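Participants wanted: sorting and stacking study

Brimano is looking for adults to take part in a short study on how people pick up, move and stack everyday tableware. No experience is needed. Sessions run through November at our Takács Street rooms and are booked one person at a time.

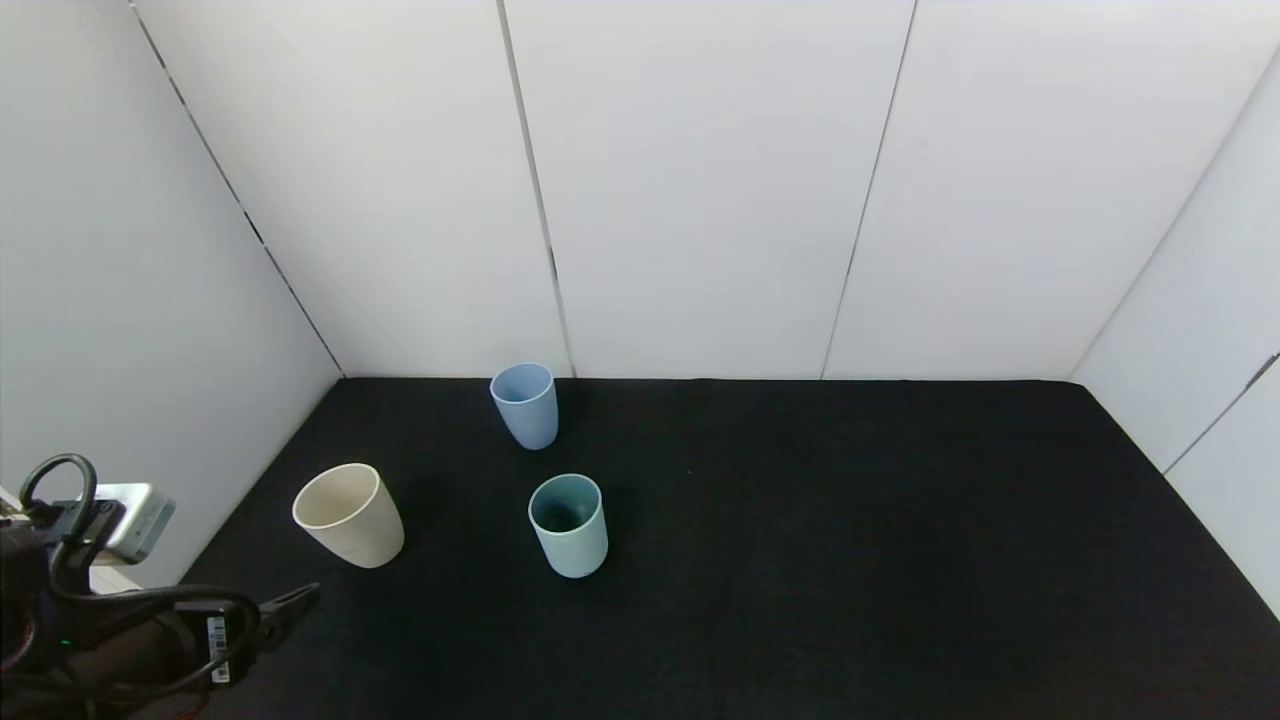
We want to see the choices people make when a task is simple and the instructions are few. You will sit at a small table with white walls on three sides, so that there is little else to look at. The tabletop is black, and the cups are plain plastic ones in pale colours – light blue, cream and a blue-green. You will be asked to nest them, line them up or put them in an order of your own choosing, and then to tell us briefly why you did it that way.

A session has 30 short tasks with a break halfway. There are no right answers and you will not be timed. You may stop whenever you like.

You can take part if you:
are 18 or over
can use both hands comfortably
can tell pale colours apart, with glasses or lenses if you wear them
have not taken part in the Varent study

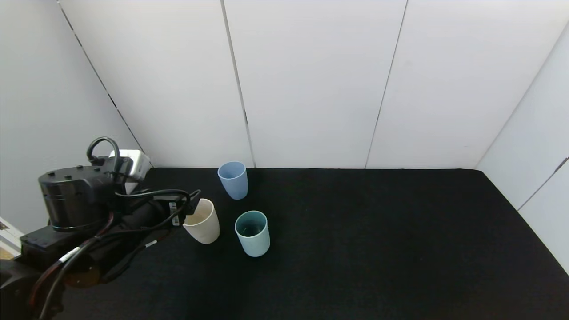
Payment is by bank transfer after the session. Travel by bus or train within the city is refunded if you bring the ticket – we cannot refund taxis or parking. The rooms are on the ground floor and there is step-free access from the yard.

To book, ring the front desk and ask for Gifty Lamptey or Kirsten Kowalchuk. Please say whether you are left- or right-handed, as we need both. Places are limited to 200 and bookings close when they are filled.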